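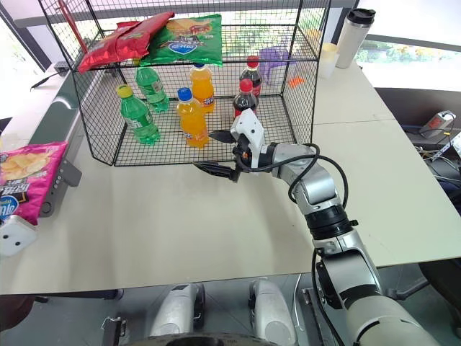
## Gemgate 600 Under-Vehicle Search Trolley

We love this one. The Gemgate 600 rolls a convex mirror and a colour camera under anything from a hatchback to a loaded ute, and the person doing the search stays upright the whole time (your knees will thank you by the end of a night shift!).

Saadet Kaplan's gate team at Clemden put the first unit to work in December, and most of what changed since came from them: fatter tyres for gravel, a quieter castor, and a handle that locks with gloves on.
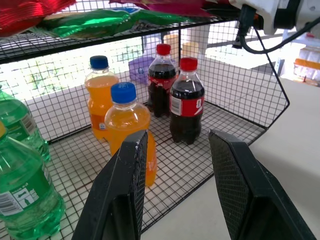

*Bottles in the lower tier of a black wire-mesh shelf unit.*

### Specs

- Mirror width: 600 mm
- Handle, fully extended: 1,570 mm
- Lighting: 40 white LEDs, dimmable
- Weight with battery: 11 kg
- Screen: tilting, with sun hood
- Finish: grey powder coat

The battery is the same Yap pack used in our hand lamps, so spares swap straight across.

### Training

Taner Taşdemir runs a half-day vehicle search session at Altbridge, and he'll happily come to your site if you have a driveway and a few cars to practise on. Bring steel-cap boots. Sessions start at 8 am.

Replacement mirrors and castors are kept in stock.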